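Pendley Open Studios – Frequently Asked Questions

Questions from visitors are answered first, then questions from people who want to hire a table or take a class. If yours is missing, write to the front desk and Noémi Kovács or Silvan Kuster will reply, usually within two working days.

Visiting

Do I need to book?

Not to look round. The ground floor is open to anyone during opening hours. Classes and table hire must be booked, and we can't hold a place without payment.

Where is the entrance?

On the canal side, through the green door. The street door is for deliveries only and is kept locked. If you come by bus, get off at Prieto Lane and walk back towards the bridge.

Is there parking?

There are three spaces in the yard. One is kept for blue badge holders. The other two go to whoever arrives first, and the yard gate is shut at 6 pm. Most people use the pay and display behind the library.

Can I bring a dog?

Assistance dogs only. The yard has a ring and a water bowl if you are just dropping something off.

Is the building step-free?

The ground floor is, including the toilets. The upstairs print room is reached by stairs only. If you have booked a print class and can't manage stairs, tell us and we will offer you a ground floor class or your money back.

Table hire

What do I get for the hire fee?

A table, a stool, use of the sinks, and a shelf for the length of your booking. Easels are free but there are not enough for everyone on busy evenings. Brushes, paper and canvas are not included.

Is paint included?

Yes, for water-based work. Ready-mixed paint is put out in squeeze bottles and you can use what you need during your session. Please don't decant it to take home. If you need a particular shade or a better grade of paint, bring your own. 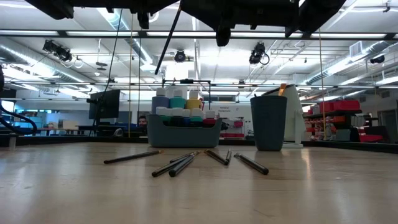
Shared paint in its bin.

Can I use oils?

Only in the back room, and only with low-odour solvent. White spirit is not allowed anywhere in the building. Rags go in the metal bin with the foot pedal, never in the ordinary rubbish.

Can I leave work to dry?

For up to 3 days, on the racks by the boiler cupboard. Put your name and a phone number on the back. Work left longer is moved to the store, and we clear the store at the end of April each year.

What happens if I damage a table?

Paint marks are expected. Knife cuts and burns are not. Use a cutting mat for anything with a blade, and a heatproof board for glue guns. We charge for repairs where a mat was not used.

Can I share a table with a friend?

Yes, two people to a table at no extra cost. A third person needs a table of their own.

Classes

Who teaches them?

Kurniawati Lau teaches watercolour and the beginners' course. Ikhsan Setiawan teaches lino and screen printing. Zulkifli Nair runs the Saturday-style family sessions in the school holidays, and those are listed separately because the dates change each term.

I have never painted before. Which class should I take?

The beginners' course. It covers mixing colours, holding and cleaning a brush, and how much water to use. You won't be asked to draw from life until the last session.

What age can children start?

Family sessions are for ages five and up, with an adult who stays. Adult classes are for ages 16 and over.

What if I miss a session?

We can't refund single sessions. You may join the same week of another course if there is room – ask before you turn up.

What should I wear?

Old clothes and closed shoes. Aprons hang by the sinks, but the small sizes run out. Our paint washes out of cotton if you rinse it in cold water straight away. Printing ink does not.

Payments and refunds

How can I pay?

By card at the desk or online. We no longer take cheques or cash.

Can I get a refund?

In full up to a week before the booking, and half after that up to the day before. Nothing on the day, though we will move your booking once if you are ill.

Do you sell gift vouchers?

Yes, at the desk. They last a year from the date of purchase and can be used for classes or table hire. They can't be used in the Flallell café next door, which is a separate business.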